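Edel, the kitchen helper build: simulator days

Updated 21st July

Welcome back to the Edel page! For anyone who has wandered in from the Tillard workshop board, Edel is my two-armed kitchen robot, and I've been building it at the shared workshop in Tillard (and on my own dining table when the workshop is closed) since April. The long-term plan is that it clears a table after dinner. The short-term plan is that it picks up one fork.

This page used to be all aluminum and cable ties, and there are still plenty of those further back in the archive. For the last stretch, though, nearly everything has happened on the computer. I had one shoulder motor out for repair and I was itching to get on with the software, so I built myself a pretend kitchen in Merimix and put a pretend robot in it. I thought it would keep me busy for a weekend. Ha.

If you haven't used Merimix, it's the simulator a few of us at the workshop settled on. It's fiddly to install and the menus make no sense, but it runs on my old desktop and it doesn't complain when I load two arms at once. Rooms are put together from plain blocks and panels, with a tile or wood pattern stuck on if you can be bothered. I could be bothered for the walls and the floor. After that I got lazy – most of the cabinets are one flat color all over, and I picked the colors late at night. The yellow door is staying, I love the yellow door.

The hard part was getting the joints to behave. My first try had the left elbow bending the wrong way, and the whole robot folded itself up like a lawn chair the moment I pressed run. Then I had the shoulder limits typed in as degrees where Merimix wanted radians (yes, I know, everybody does it once), which gave me an arm that spun happily around like a ceiling fan. Once those two were sorted out I could finally drive the arms with the same controller I use in the workshop, an old Hellström joystick box that I bought for parts and ended up keeping whole. It has a very satisfying click.

Next came the gripper. On the real Edel the gripper is the part I've rebuilt most, and I'm on version 3 now, with two flat plates for fingers. The one in the simulator has the same basic idea, just tidier than mine. The first job I gave it was opening and closing, over and over, 600 times in a row while I made soup. On the real one that would have meant a stripped gear and a bad mood. On the screen I lost nothing but a bit of electricity, and I came back to a nice long log file showing me where the fingers got out of step with each other. It was a rounding mistake of mine. There's a fix in the shared folder if anyone else is using my gripper code, and I'm sorry if it has been driving you nuts!

I've also been working on views. Looking through the robot's own eyes is a lot stranger than I expected, especially down low near the furniture. From across the room a cabinet is a cabinet. With the fingers right up against it, it's just a big dark wall of something, and I've spent whole evenings steering around going "okay, is that the side or the door?" I'm slowly getting better at it. The software isn't, yet, so that's a job for this summer.

A few people asked to see what I see while I'm driving, so this batch comes straight off the screen.

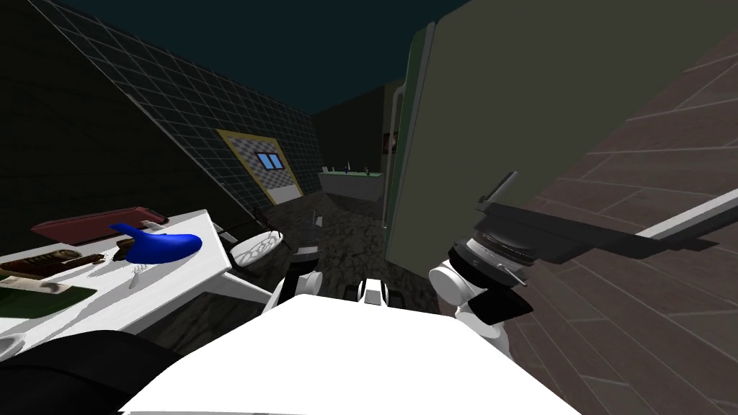 Looking out over Edel's white top half, with the table on the left. The fork is the prize, the blue scoopy thing behind it is the obstacle.

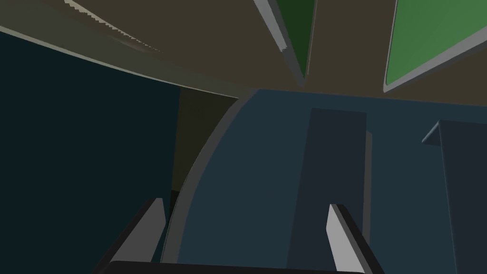
Fingers open and pointing up into a tight spot. I like the two green panels overhead.

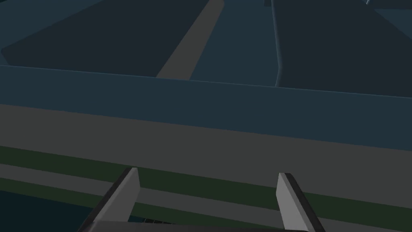 Fingers wide apart again, with nothing between them but stripes and slabs. You can see what I mean about up close!

So, what's next. I want to slow everything down, for a start. I've been running the arms at full speed because it's more fun to watch, and the real motors can't come close to that, so whatever I learn at that pace isn't much use in the workshop. I've set a cap at 40 percent and I'm going to try to leave it there. Then I want a proper stop button in the simulator that works the same way as the big red one on my bench. At the moment I have to reach for the keyboard, and I always hit the wrong key first.

I'd also like to swap a few of the flat-colored cabinets for something with a bit of pattern on it. I've been told more than once that it would make the camera side of things easier, and I've been putting it off because drawing wood grain is boring. If somebody on the Tillard board has a folder of wood and stone patterns they don't mind sharing, please leave me a note! Small files are best, my desktop really does struggle.

The shoulder motor should be back soon, and when it is I'll be bolting that arm on again and going back to photos of sawdust and tangled wire. I've already moved the mounting plate over by 30 millimeters because the simulated arm kept bumping its own chest when it reached across, and I'm fairly sure the real one would do the same. New holes are drilled. I haven't painted over the old ones and I'm not sure I will.

Older pages are in the archive, starting with the frame and the first gripper. Comments are open on all of them, and I do read them, usually with a coffee before I head over to the workshop. If you've got your own two-arm build going in Merimix, tell me how you've set up your wrist joints, mine still wobble when they stop.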